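4.3 Setting up the Flinex 200 core splitter

Read section 2 (Electrical supply) before starting. The splitter is shipped with the blade guard locked and the hydraulic reservoir drained.

Caution: Do not connect the unit to power until step 6.

1. Place the splitter on level ground or on a bench rated for at least 409 lb. Core shacks with plank floors need a steel base plate.

2. Turn the four leveling feet until the bubble in the rear sight glass is centered. Tighten the lock nuts.

3. Remove the two red shipping bolts from the ram housing. Keep them. They must be refitted before the unit is moved by truck or barge.

4. Fill the reservoir with hydraulic oil to the upper mark. Use the grade listed on the inside of the filler door.

Note: Units sold with the Birby cold-weather kit are filled with a different oil. Do not mix the two.

5. Fit the core tray that matches your drill rod size. The tray should click at both ends. If it clicks at one end only, lift it out and check for rock chips in the slot.

6. Connect the power cable and switch the isolator to ON. The green lamp lights after the self-check.
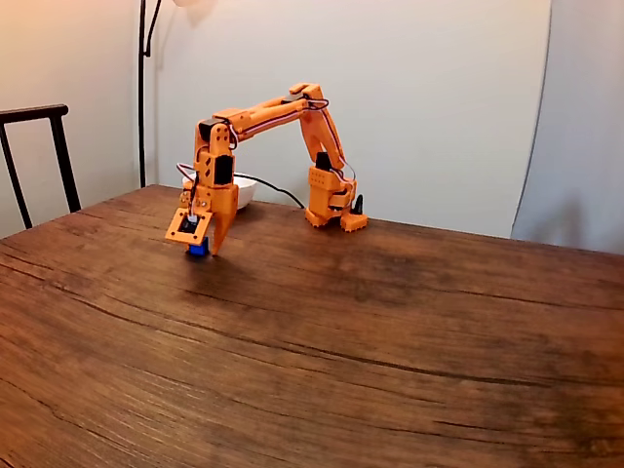 7. Press JOG and hold until the ram reaches the end stop. Release, wait for the ram to return, and repeat until no air can be heard in the line.

8. Set the pressure limit. The factory value is 100 bar, which suits most sulfide ore and altered host rock. For massive quartz veins, raise the limit in small steps and test on waste core after each one.

Caution: Never raise the limit to free a jammed core. Switch off the isolator, release the pressure at the bleed valve and clear the tray by hand.

4.4 First split and sample check

1. Load one piece of waste core with the orientation line facing up.

2. Close the guard. The ram will not move with the guard open.

3. Press SPLIT and wait for the ram to return fully before opening the guard.

4. Compare the two halves. If one half is clearly heavier, adjust the blade offset screw and repeat – a quarter turn is usually enough.

5. Brush out the tray and blade before the first logged sample. Fines left in the tray carry over into the next bag and can affect assay results.

Note: Sites using the Casado tag printer should enter the tray size in the printer menu now. Tags printed earlier will show the default size.

Clean the tray between samples and replace the blade when the edge shows chips. Blade part numbers are in section 19.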